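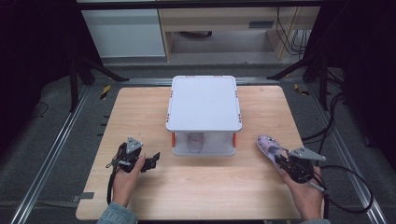

Limescale on drinking glasses, is it etching or just scale?
Posted by Danuta Sowa, 7th October

We moved to Ditport in the spring, water is very hard. All our clear glasses have gone cloudy, worst near the bottom. Dishwasher on 70 every time as thats what my mum did. Tried washing up liquid and a scourer, no change. Is there a way back or do I bin them? There's 24 so would rather not. Salt light is off, rinse aid is topped up.

Han-gyeol Baek
Vinegar test. Stand one glass in warm white vinegar for ten minutes, rinse, dry with a proper cloth. If it comes up clear it was scale, do the lot in a washing up bowl. If it's still milky, and you see a sort of rainbow when you tilt it, the surface has gone and nothing brings that back. Sorry.
Either way drop to 50 or the glass programme. And check the hardness setting, the salt light only tells you there's salt in there. Ours was on 2 from the factory, way too low for round here. Manual should have a table. Don't use the scourer again, you'll scratch them.

Britt-Marie Isaksson
wash by hand, always have

Danuta Sowa
Thanks Han-gyeol. Did four. Three came up lovely, the tall one is still milky so thats the toothbrush glass now. Setting was on the lowest, have put it up. Any idea if vinegar is ok on the ones with a gold rim? They were a wedding present and I havent dared.

Han-gyeol Baek
Wouldn't risk it on gold. Keep the vinegar below the rim, or lemon juice on a soft cloth just on the cloudy bit, then rinse straight off.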